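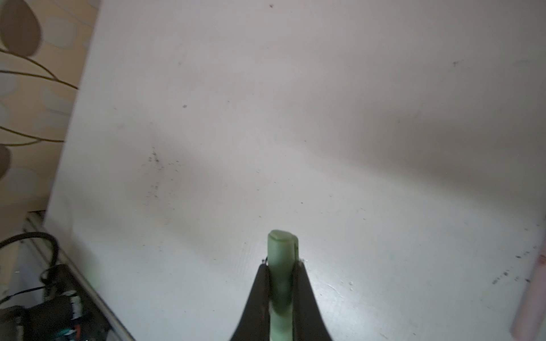
Bickerstaff two-arm kit, 879 and up: anyone keeping theirs?

flundska_fan
Posted 2025-02-17

I've had the Bickerstaff kit from Bernier since January and I'm on the fence. The sales page says it will "handle everyday desk objects out of the box." What I have is a gripper that holds a green marker fine if you steer it there yourself. Left to the bundled software, it got the marker on 10 of 20 tries. Same marker, same table. I wouldn't call that handling anything.

torque_wench
Half the time on stock settings is better than I got. Did you redo the wrist camera calibration? The default one is junk.

flundska_fan
Twice. The second time made it worse.

oldbeige
Markers are the easiest thing you can hand one of these. Straight sides, light, no give to speak of. If Bernier wants 879 for it, show me a sock or a bag of chips. And their demo video has a cut every few seconds. Count them.

torque_wench
Disagree on markers. They roll, and once one is in the fingers it blocks a good part of the wrist view. I'd take a block over a pen any day.

oldbeige
Then they should say "blocks" on the box.

mk_147
I went with the Zornon, so grain of salt. The fingers look fine to me. My gripe with the Bickerstaff is the cables. From one wrist camera, with the pen held up and the other arm in view, there's a conduit running down the joints and a black cable drooping in a loop over the table. I'd snag that in a week.
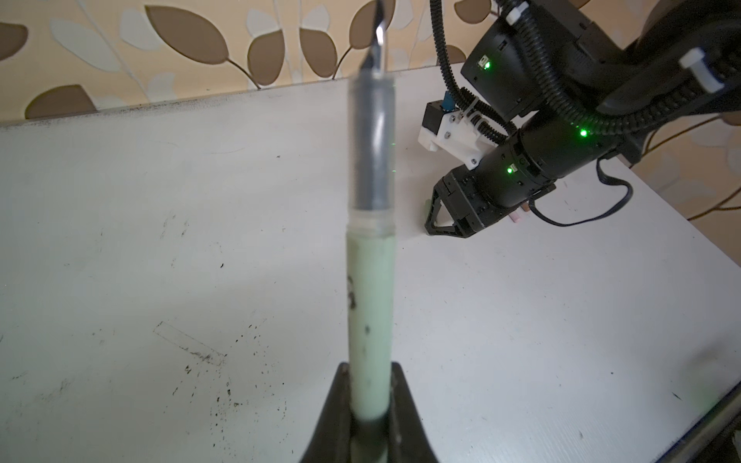 Re: cables and the support plan

flundska_fan
No snags so far, but I don't love it either. My bigger question is the support plan, 147 extra. Has anyone gotten a useful answer out of it?

torque_wench
One. They sent me a config file that fixed the jitter in the second arm. Took ten days.

oldbeige
So you paid 147 for a file.

torque_wench
I paid 147 for an arm that stopped shaking. I'd do it again.

mk_147
Flundska, check the return window before you buy anything else. Mine was 20 days with Zornon and I don't know what Bernier does.

flundska_fan
Checked, it's passed. Guess I'm trying calibration number three.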